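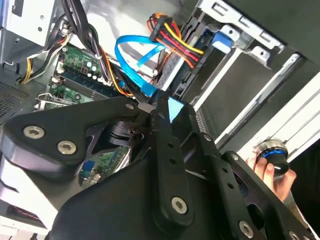

Slide 2 - The gripper inside the case

Good evening. On behalf of the Bernberg shared workshop, I wish to present our arm, named Ullura. The gripper is built from flat black plates and linkage arms joined with screws. Please note how little space remains between it and the cables, the motherboard and the drive cage.

The arm was built over 8 months. Edeltraud Ruppert designed the linkages - Gudrun Dreßler will speak on the wiring after me.

Pause. Invite questions on the finger links.

Slide 3 - Costs and next steps

Parts came to 600 euros. A second arm is planned for January.

Related talks
Senex: A Lathe Restored
Thorlacius Bench Supply, Part 2
Wiring for Small Arms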